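4.2 Gift choice and recipient type

The second part of the study looked at how shoppers pick presents for different members of the household. We recruited 200 adults through the customer list of Drokero, an online gift shop based in Brirport. Each person was asked to choose one present for a parent, one for a partner and one for a coworker, using the same catalog. The catalog held 1797 items, sorted by price and by type. Participants could stop at any point and come back later, and the site saved their shortlists.

We recorded the time from opening the catalog to placing an item in the basket, along with the number of items viewed. After each choice, participants rated how sure they were that the recipient would like it, on a scale of 1 to 5. Those who gave a rating of 3 or lower were asked to write a short note on what made the choice hard. Most notes mentioned not knowing what the recipient already owned. Several said that the person "buys what he wants when he wants it," a complaint made far more often for fathers than for mothers.

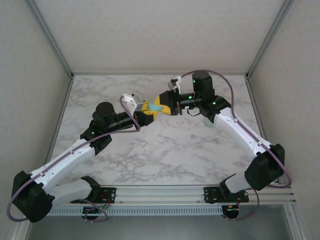

Figure 3. Two robotic arms over a white marble-patterned tabletop.

Choices for coworkers were quick and drew low ratings. Choices for partners took the longest, even among participants who reported high confidence at the end. We had expected the reverse, as Koster, our earlier pilot in the same town, found that familiarity shortened the search. The pilot used a printed list, however, and its participants could not filter by price.

Wish lists made a clear difference. Participants who had seen a list from the recipient viewed fewer items and gave higher ratings. Some still bought something that was not on the list and explained that they wanted the present to be a surprise. We coded these cases separately and left them out of the timing comparison.

The Dideo questionnaire on holiday spending was given in January, after the main task. Its results are reported in Section 4.3, with the responses grouped by age and by household size.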